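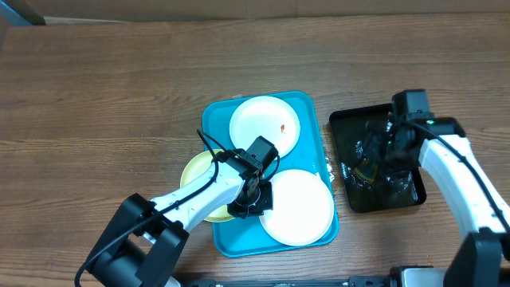 How to Test a Two-Arm Cell on Table Clearing

Clearing plates is a useful first chore for a bench robot. The objects are common, the motion is short, and failures are easy to classify. It is also harder than it looks. This page gives the procedure used at the Stomton bench for judging whether a pair of small arms can do the job without help.

What you need

Two arms on a shared rail, each with a parallel gripper. A flat tray with a raised rim. A second tray of a different color. Three plates, at least one of a different color from the others. Light scrap such as foil or paper.

Step 1. Fix the table

Clamp the rail before calibrating. If the rail shifts, both arm bases shift with it, and every stored pose is wrong. Route the cables with enough slack for full wrist travel, then run each arm to its limits by hand and check that nothing pulls tight.

Step 2. Set the starting layouts

Write 50 layouts in advance and number them. Include plates that touch, plates that overlap, and plates that hang over the tray rim. Do not adjust a layout after seeing the policy fail on it.

Step 3. Define the end state

"Clean" is too vague to score. Use three separate checks: plates stacked, scrap moved to the second tray, wiping attempted. Food residue is scored on its own line. Most current policies will stack a dirty plate as readily as a clean one.

Step 4. Run the trials

Start the controller (we use Torkex, but any logger with joint torque will do). Allow one attempt per layout. Stop the trial if a plate leaves the table or the arms come into contact. Touching a plate by hand ends the trial and counts as a failure.

Step 5. Sort the failures

Our last round covered 1181 grasp attempts. Of these, 744 were good and 437 were not. Thin rims were the main cause: the lower finger has to get under the plate, and on a flat tray there is little room. Foil was second. It reflects light, changes shape when gripped, and tends to stick to one finger -- a slow release helps a little.

Reading the results

A cell that stacks separate plates but fails on overlapping ones is not ready for a kitchen. It may still be of use on a shop floor, where a fixture can present parts one at a time. The Mak gripper pads improved rim grasps for us but made foil worse. Record the pad type with every run.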